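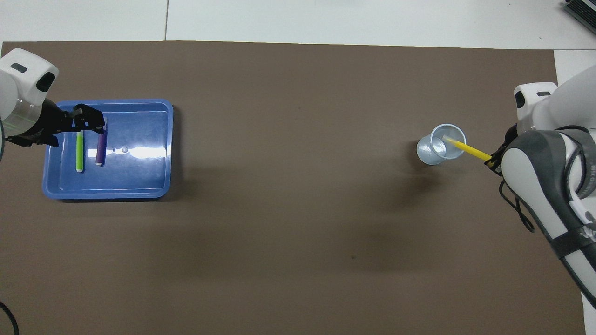
Blue tray on brown paper

About Stidholm Evening School

Stidholm Evening School is a private school for adults in the town of Skukham. We teach languages, bookkeeping, sewing, drawing and several other subjects, mostly in the evening hours. Our learners are people who work in the day, people who have small children at home, and people who stopped working and would like to learn again.

The school was opened 19 years ago in two rooms over a bakery on Dunleavy Street. In the first winter we had only English for beginners and one course in bookkeeping. The rooms smelled of bread from four in the morning, but our lessons were finished long before that, so we did not have much use of it. After some years the bakery needed the upper floor for itself and we moved to the former customs office near the river, where we still are.

The present house

The building has three floors. Languages are on the first floor, the sewing and drawing rooms are on the second floor, and the office is at the entrance on the left side. The third floor is used for exams and for the library. Please note that the elevator goes only to the second floor. If the stairs are difficult for you, write this in your registration form and we will give your group a room lower down. We have done this many times and it makes no trouble.

Parking is behind the house, through the gate with the green sign. The gate closes at 10 p.m. Bus riders should leave at the stop Ruritz Bridge and walk along the water for five minutes.

What we teach

In this school year we offer 82 courses. The biggest group is still languages: English, German, Polish, Spanish and Italian, and since last April also Norwegian, which was asked for very often. Each language course has a level test before the start. The test is free and takes half an hour. It is not an exam and you cannot fail it, we only wish to put you in the correct group.

The bookkeeping courses are made for small businesses. We begin with receipts and a simple cash book, and we go on to the yearly accounts only when everybody can do the first part without help. Some learners find this slow. Our experience is that the slow beginning saves them a whole spring later. 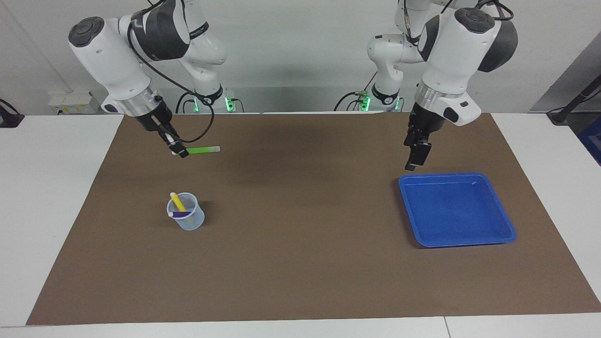
Sewing and drawing are the courses with the longest waiting list. A sewing group has eight places and we do not make it bigger, for the teacher must be able to sit down next to each person. You can bring your own sewing machine or use one from the school. Fabric is not included in the price. For drawing, the paper is included, but pencils and colors you should bring yourself, and a list of what is needed is sent with the confirmation.

How a course works

A usual course is twelve evenings long, with a pause of fifteen minutes in the middle. Tea and coffee stand in the hall. If you miss an evening, you may visit the same lesson in a parallel group, as long as there is a free chair. Please call the office before — the teachers like to know who is coming.

Homework is given in all language courses. We do not control it like in a children's school, but we can see in the third week who has done it and who has not, and the other learners can see it too.

Our teachers

All teachers have a diploma in their subject, and most of them work also in the profession which they teach. The bookkeeping teachers do accounts in the daytime, and the teachers of sewing have a workshop of their own. New teachers visit the lessons of a colleague for one full course before they receive their own group. This is a rule from the first years and we have kept it, even in times when we needed teachers quickly.

Size and money

In the last school year 1155 people were registered with us. The school lives from the course fees and receives no money from the town. Fees may be paid in two parts, the first at registration and the second after the sixth evening. Learners without work pay a reduced fee, for which a letter from the employment office is enough. When a course has too few registrations we cancel it one week before the start and return the whole sum.

Visiting us

The office is open on working days from 2 p.m. until the last lesson begins. You are welcome to look at the rooms and to sit in one lesson before you decide. For sewing this is possible only in the first half of the evening. Registration for the spring courses is already open, and places are given in the order in which the forms arrive.

Page last changed: 13 November 2024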